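Grurnlow Community Forums > Home & Laundry > Towels, cloths and linen

Thread: Yellow cloths gone stiff – rescue or rags?

marigold_lane
Evening all. I've been reading this board for ages and finally have a laundry question of my own, so please be gentle with me. We moved over to Flindbridge in May and in the process I inherited my aunt's entire cleaning cupboard, and I do mean entire. She bought cloths the way other people buy biscuits. There were 36 of the fluffy yellow and orange sort in one tub, some of them still folded from the shop, and I've been working my way through them ever since, on benches, windows, the dog's feet, you name it.

The trouble is that they've gone stiff. They were lovely and soft to begin with and now a few of them push the water around the bench instead of picking it up. The colour has gone patchy as well, golden in the middle and a sort of tired peach towards one side, though I don't mind that so much. I've been washing them with the bath towels on a warm cycle, with a good glug of softener because I like the smell.

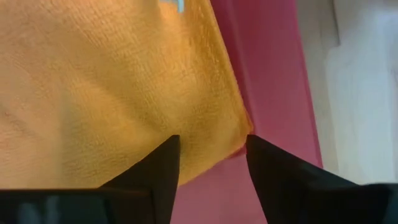

I did try one overnight in a bucket with a bit of white vinegar, on a neighbour's advice, and it came out softer but still not very thirsty. Before I go and do the whole tub, is it worth the bother? Or do I cut my losses and send them all out to the shed? I hate throwing out anything with wear left in it, and I can hear my aunt tutting.

pegbasket
Welcome, marigold! Stop the softener, that's your culprit. It coats the little loops and then they can't drink anything up. I did exactly the same to a set of bath mats years ago and was very cross with myself. Wash them on their own, half your usual detergent, no softener at all, and do it twice before you judge them. And keep them away from the bath towels, they pick up fluff like you wouldn't believe.

Ravinder Leclerc
I'd agree about the softener but I'm less keen on the vinegar. People on here pour it into everything. A proper hot wash has always done more for mine, and if the cloths are cotton terry they'll take it without complaint. I used to do the linen for a guesthouse with 16 rooms and we never had a bottle of vinegar in the building.

tidewater_jo
Have to disagree with you there, Ravinder. Hot is fine for cotton, but if they're microfibre you can ruin the pile that way, and then they really are rags. Marigold, is there a label on any of them? Check before you turn the dial up. I killed a whole drawer of good ones with one hot wash and a long tumble, and they felt like doll's hair afterwards.

Ravinder Leclerc
Fair enough, I did say if they're cotton. But nine times out of ten these things are washed too cool and with too much powder, and I'll stand by that.

marigold_lane
Oh, you are all quick! I've been through the tub and it's a mixture, of course it is. Some have a label that says Skostier and nothing else useful, and some have had the label snipped off (she couldn't bear a scratchy label – even on a dishcloth). I can't tell terry from microfibre by looking. Is there a trick to it?

pegbasket
Run one over the back of your hand when your skin's a bit dry. Microfibre catches on you, cotton doesn't. Not scientific but it's never let me down.

fragkou_fan
If you do end up replacing a few, I get mine from Fragkou, the hardware place near the station. Nothing fancy but they last. I'd still rescue the old ones first though. My mum boiled hers in a stockpot and they outlived the stockpot.

tidewater_jo
Please don't boil microfibre!!

fragkou_fan
Mum's were cotton, Jo, settle down.

marigold_lane
Right, I've done the hand test and sorted them into two piles, with a third pile of don't-knows that I'll treat as microfibre to keep Jo happy. Warm wash for those, hot for the cotton, no softener for anybody, and everything out on the line if it stays dry on Tuesday. The bath towels can have their own load from now on. Pegbasket, do you do the two washes back to back, or let them dry in between?

pegbasket
Back to back, love. No need to dry them first.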